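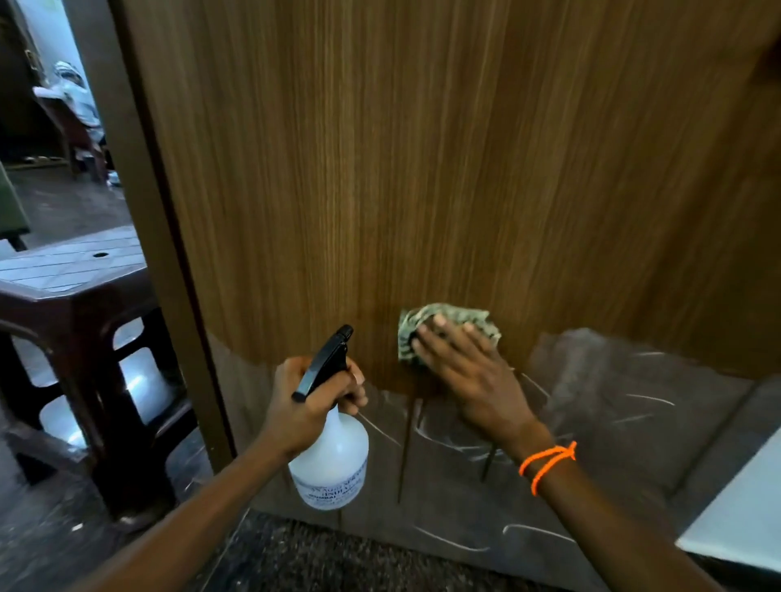 Photo: Gopinath Kartha / Nambiar Residents' Forum

Last updated: Tuesday, October 8, 2019

Cleaning laminate doors after painting

G_Kartha: Members are asked to advise on paint residue left on the interior doors at Nambiar. The present method is a spray bottle and a cloth. Part of the plastic film remains in place.

MeifangL: The film should be removed first. Liquid that runs beneath it may reach the lower edge of the panel.

S.Rajan: I respectfully disagree. Film should stay until the painters have left. We followed this order at Rorkum in June, on 17 doors.

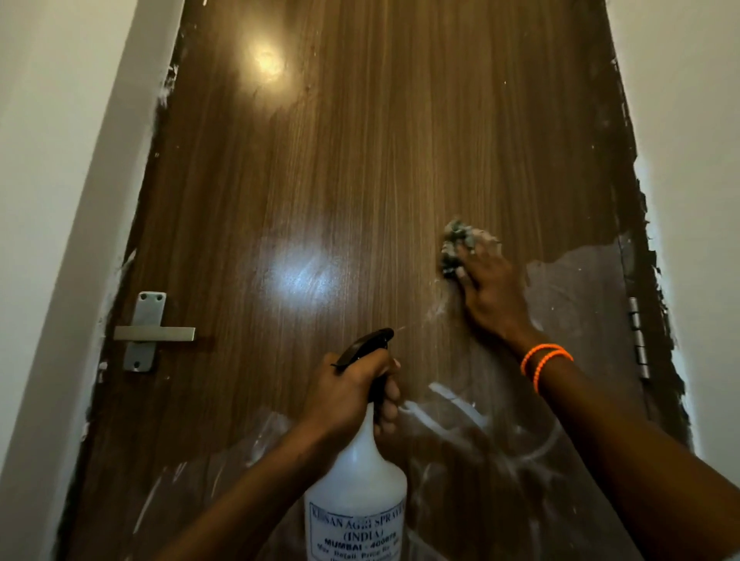

Is a scraper acceptable on the white marks along the edges?
A plastic one is acceptable, held flat; metal blades are not advised on laminate.

MeifangL: I would add that the cloth should be sprayed, and the door left alone. Drips are difficult to control near the hinges and handle.

S.Rajan: On that point we agree. Film timing remains a matter for the site supervisor.

G_Kartha: Noted with thanks. I will refer the question of the film to Ms. Ellery.

2 shares | 17 comments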